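Travedska Two-Drawer Desk Cabinet
Set-up and Care Guide
Section 4: Placing the cabinet, opening and checking the drawers

Revision dated Nov 21, 2022. Prepared by Neelam Kushwaha. Checked by Naveen Malhotra.

This section applies to cabinets supplied assembled under the Hencombe order code. For cabinets supplied flat, complete Section 3 first and let the glue cure overnight.

4.1 Before you start

Clear a level surface deep enough for the cabinet and for a drawer at full extension. The surface must be dry and free of grit. Grit under the base will scratch both the table and the wood.

You will need:
Soft, lint-free cloth
Small spirit level
Cross-head screwdriver (for handle screws only)
Felt pads from parts bag 7

CAUTION: Do not use a powered driver on the handle screws. The threads in the drawer front strip easily and are not covered by the Mathur parts warranty.

4.2 Placing the cabinet

1. Lift the cabinet with both hands under the base. Do not lift it by the handle or by the top panel.
2. Set it down with the drawer fronts facing the user.
3. Place the level on the top panel, first side to side, then front to back.
4. If the cabinet rocks, fit felt pads under the low corner until it stands steady.
5. Check that the upper drawer is the one with the black bar handle. The lower drawer has no bar. It is opened by the horizontal slot cut in its face.

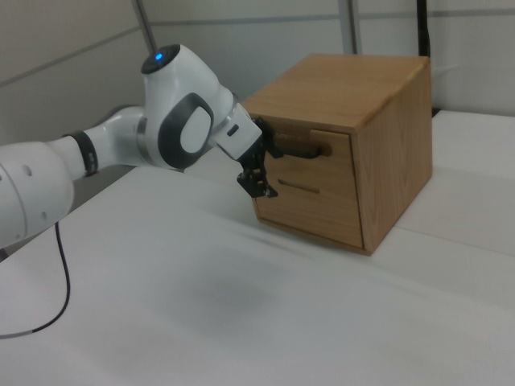

Fig. 4-1. Front of cabinet: bar handle on upper drawer, finger slot on lower drawer.

NOTE: The finger slot is set slightly left of center. Do not enlarge it or file the edges.

NOTE: Wood tone varies between panels. The side panels may look darker than the top, depending on the light. Grain lines do not match from one panel to the next.

4.3 Opening the upper drawer

1. Hold the bar handle at the middle of its length.
2. Pull straight toward you, keeping the pull level. Do not lift.
3. Stop when resistance is felt. The drawer slides on metal runners and will come free if it is forced past this point.
4. If the drawer binds, push it fully home and pull again from the center of the bar. Pulling from one end turns the drawer box in its opening and wedges the side walls.

CAUTION: Open one drawer at a time. With both drawers loaded and extended, the cabinet can tip forward.

4.4 Checking the drawer box

Carry out this check before first use and again each February if the cabinet is kept in a heated room. The drawer must be empty.

1. Open the drawer far enough to see the floor panel.
2. Look along the inner faces of the left and right walls. Remove any dust or loose fibers with the dry cloth.
3. Press lightly on each corner of the floor panel. It must not lift or click.
4. Run a finger along the top edges of the walls. Sand any raised grain by hand, along the grain only.

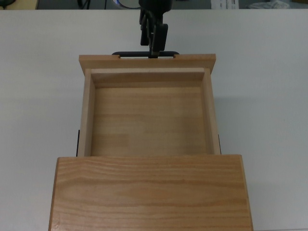
Fig. 4-2. Drawer box open, floor panel clear for inspection.

NOTE: Faint darker streaks in the floor panel are part of the wood. They are not stains and will not sand out.

If the floor panel lifts at a corner, stop using the drawer and order repair kit 108. Do not nail the panel.

4.5 Checking the drawer front and handle

The front panel is wider than the drawer box and overhangs the side walls slightly on the left and right. This check is easiest from directly over the cabinet with the drawer partway out.

1. Compare the overhang on the left with the overhang on the right. A small difference is acceptable if the drawer closes without rubbing.
2. Look at the joint between the front panel and the side walls. No gap should be visible.
3. Hold the bar at both ends and try to turn it. If it moves, tighten the screws by hand, a quarter turn at a time.

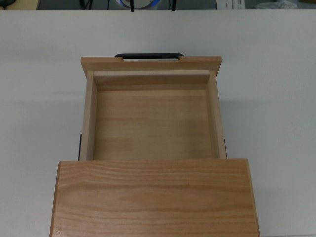 Fig. 4-3. Drawer partway out, viewed from over the top panel. Handle at far edge of front panel.

4.6 Closing

1. Push at the center of the front panel with a flat hand.
2. Keep fingers clear of the top edges of the side walls.
3. If the drawer stops short, open it and look for an object behind the box. Do not slam.

4.7 Finish

Wipe the outside with a cloth dampened with clean water, then dry at once. Leave the inside of the drawers untreated. Sterkis clear wax, part 127, may be used on the top and side panels. Keep wax off the drawer walls, where it collects dust and makes the box drag.

For handle and screw replacement, see Section 5. Quote part 900 when ordering the bar handle with screws.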